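パプリカときゅうりと、かごの話
5/12/18

今週もやってしまいました、野菜の買いすぎ。
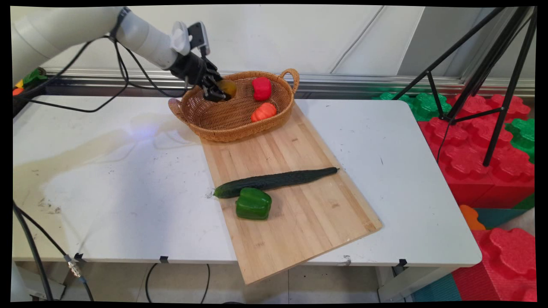
というのも、駅の向こうの八百屋でパプリカがやたらと安かったんです。赤も黄色もつやつやで、売り場の前で「一個だけ」と思っていたはずなのに、帰り道の袋の重いこと重いこと。きゅうりまで入ってるし、ピーマンは家にまだあったんじゃないかという気もするし……(ありました。野菜室の奥に)。

まあ、色のある野菜が台所にあるとそれだけで機嫌がよくなるので、よしとします。

最近気に入っているのが、買ってきた野菜をすぐ冷蔵庫にしまわずに、いったん籐っぽい編みかごに入れておくやり方。両側に持ち手のついた楕円のかごで、もともとはパン用に買ったものです。でもうちはパンを買うとその日のうちになくなるので、かごの出番がまるでなかったんですよね。棚の上でほこりをかぶっていたのを1月の片付けのときに下ろしてきて、捨てるか迷って、試しにじゃがいもを入れてみたらこれがよかった。それ以来ずっと野菜のかごです。

パプリカはとくに似合います。はちみつみたいな茶色に赤と黄色。花を飾るより安いし、飽きたら食べられる!

ただし入れっぱなしはだめです。前に一度、かごに入れたまま週をまたいでしまって、下のほうの一個がしわしわになっていました。触ったらふにゃっとして、あのときはちょっと落ち込みました。なので今は、その日か次の日に使うぶんだけをかごに、残りは水気をふいて紙で包んで野菜室へ。一人でルールを作って、一人でときどき破っています。

まな板のことも書いておきたい。去年まで使っていたのは小さい白いまな板で、きゅうりを置くと必ず端っこがはみ出していました。切ったそばから転がって床に落ちる。拾って洗う。また落ちる。それで思い切って、明るい木の色の大きいのに替えました。隣町の雑貨屋Tollowで、店の人に「大きすぎませんか」と心配されたくらいのサイズです。たしかに大きい。流しで洗うとき、毎回どこかに水がはねます。

でも長いきゅうりを寝かせて、その横にピーマンを置いて、まだ余裕がある。これがうれしくて、切る前にしばらく並べて眺めたりしています。斜めに置く癖があって、台からはみ出しているとよく注意されるんですけど、私はこのほうが切りやすいんです。腕がまっすぐ入るというか。分かってくれる人、いませんか。

白い台のほうは、だいぶ年季が入ってきました。白は汚れが目立つと聞いてはいたものの、本当に目立つ。重曹でこすって、薄くなったところで疲れてやめる、というのを繰り返しています。いい落とし方をご存じの方、コメントで教えてください。メラミンスポンジは表面が曇りそうで怖くて、まだ手を出していません。

さて、肝心の食べるほう。

パプリカはマリネにしました。料理好きの友だち、Ha-neul Kongさんに教わった作り方で、焼いて皮をむくのではなく、細く切ってさっと炒めて、熱いうちに酢と油に漬けるだけ。皮むきが苦手な私にはありがたいです。

うちでの分量は、酢が大さじ3、オリーブオイルも同じだけ、砂糖ひとつまみ、塩は味を見ながら。冷蔵庫で30分置けばもう食べられますが、一晩たったほうが断然おいしいです。黄色のほうが甘くて、赤はちょっと味が濃い気がします。目をつぶって食べて当てられるかと言われたら、自信はありません。

きゅうりは、いぼのしっかりしたのが好きです。板の上で塩をふって、手のひらでごろごろ転がしてから叩く。塩をして15分、出てきた水を捨てて、ごま油と醤油をちょっと。叩くのは麺棒でも空き瓶でもいいんですけど、夜にやると下の階に響くので、明るいうちに済ませるようにしています。

ピーマンはまだ決まっていません。丸ごと焼いて鰹節、が第一候補。種もわたもそのままで、へただけ気をつければ食べられます。初めてやったときは半信半疑だったのに、今ではこれのためにピーマンを買っているようなところがあります。細切りにしてじゃことも捨てがたいし、肉詰めは……ひき肉を買いに行くのが面倒なので今回はなし。

そうそう、かごの中がもう少し寂しくなったら、次は茄子を入れたいんです。紫が入ったら絶対きれい。八百屋のおじさんによると、いいのが入るのはもうちょっと先らしいので、それまではパプリカでつなぎます。

マリネの瓶は今、冷蔵庫のいちばん手前。夕飯まで我慢するつもりが、さっき味見と称して三切れ食べました。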